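Food Storage and Handling at Home, Unit 6
Sorting mixed produce at the table
Course notes prepared by Meron Ayele, Drurham Evening School
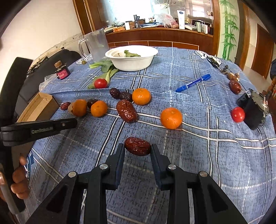
1. Purpose of the unit

In this unit we study how to sort a small mixed quantity of fruit and vegetables before it goes to the kitchen shelves. Tangerines, red dates, cherry tomatoes, bok choy and nuts are all common in our homes, but they do not like the same conditions. Many students told me that they keep everything in one bowl. For one day this is no problem. For one week it is a loss of good food.

2. Preparing the table

Use a table that you can reach from all sides. A round one is convenient for two people. Put a clean cloth on it, so that small round things do not roll so easily. A cloth with large squares can help beginners, who may give one square to each kind of food. Pens, cards and other household objects should be moved to one side before the sorting starts.

3. Order of work

Begin with the soft items. Cherry tomatoes should be taken first, one by one, and placed where nothing heavy can press on them. Check the skin near the stem. If it is split, eat the tomato the same day.

Next take the tangerines. Compare the color and the skin. A bright, firm fruit can wait. A dull or slightly wrinkled fruit should be opened soon, but it is not always bad, so please do not throw it away only for its look.

Red dates come third. The dried ones are wrinkled by nature, and beginners sometimes confuse this with spoiling. Look for mold in the folds and smell the date. Sizes may be mixed in one jar.

Bok choy is wrapped in a paper towel and goes to the refrigerator. Wash it only before cooking. Nuts in the shell stay in a dry, open basket.

4. Quantities for the exercise

Each pair receives 500 g of tangerines and 232 g of dried dates. Weigh again after sorting and write both numbers in your notebook, also when they are equal. The jars are the Lindholm type with the wide mouth, and they are in the lower cupboard.

5. Homework for Friday

Sort the fruit you have at home in the same order. Write which item was in the worst condition and where it was kept before. Half a page is enough. Students who have no red dates may use raisins or dried apricots.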